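Giving up the second desk

16/09/2018

I moved my work setup back into one room this weekend. For more than two years I had been splitting my time between a rented desk at Stakport, which is a shared office over a tile shop, and the table in my spare bedroom. The Stakport lease ran month to month, and in July they sent a letter saying the rate was going up to $211. That is still cheap for a desk with heat and a door that locks, but I was going in four days a month at best, so I gave notice.

I want to write down how I went about it, mostly for my own use, because I have moved offices before and each time I forgot the same things.

The first thing was mail. I had used the Stakport address for anything to do with the bookkeeping business, and it was on more forms than I remembered. The state wanted a change of address on paper. The bank wanted it online and then sent a letter to the old address to confirm it. Two clients had it saved in their payment systems and kept mailing checks there after I told them. If you are planning something like this, start the address changes a full month ahead and pay for forwarding anyway.

The second thing was paper. I keep client files for seven years, which is longer than I have to, and most of them were in a tall cabinet at Stakport. I went through every drawer before I moved anything. It took two evenings. Most of what I threw out was duplicates — statements I had printed, scanned, and then filed anyway out of habit. The rest went into banker's boxes with the year written on the short end, so I can read it when they are on a shelf.

I had meant to buy a shredder, but I looked at what I had and took it to Kerard instead. They charge by the box and you can stand there and watch it go in if you want to. I did not stay. The receipt went in the file for this year.

Then there was the question of the desk itself. The one in the spare bedroom was a folding table I bought for a yard sale. It was fine for a laptop and a cup of coffee and not much else. It bounced when I typed. I spent longer than I should have looking at replacements, and I learned that I care about three things: that it doesn't move, that it is deep enough to push the monitor back, and that the top is one plain color that doesn't shine under a lamp. Wood grain looks nice in a store, but I spend all day looking for a stray pencil mark or a small receipt, and a plain top makes that easier. 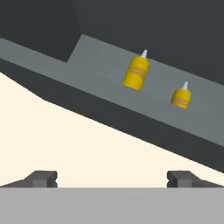
Light gray top, dark edge.

I ended up with a Postma, the wider of the two sizes they make. It came in a flat box that I could not get up the stairs alone, so I opened it in the hallway and carried the parts up in several trips. The instructions were clear except for the step where the legs go on, where the drawing shows the bracket from the back and the text talks about the front. I put one on the wrong way and had to redo it. Leave the bolts loose until all the legs are on. It says that too, but on the following page.

The room needed some changes as well. I moved the bed against the far wall and put the desk by the window, with the window to my left. I tried it facing the window first and could not see the screen after lunch. The outlet is behind the bed now, so there is an extension cord along the baseboard until I get an electrician in. I don't love it.

Internet was the part I had worried about and it went fine. Clirside already served the house, and the plan I had was good enough. I asked if I needed a business plan and the person on the phone said no, unless I wanted a fixed address, and I don't. I did move the router out of the kitchen.

What I will miss about Stakport is the walk. It was fifteen minutes each way, past the library and the school, and it was the only exercise I got on some days. I have tried to keep it up by walking to the post office before I start work. So far I have managed it about half the time. I will also miss having a printer that somebody else had to fix.

What I will not miss is carrying things back and forth. There was always one folder at the wrong place, and it was always the one a client was calling about.

The boxes are still in the hallway tonight. The shelf for them is supposed to come on Thursday, and until then we are all walking sideways to get to the bathroom.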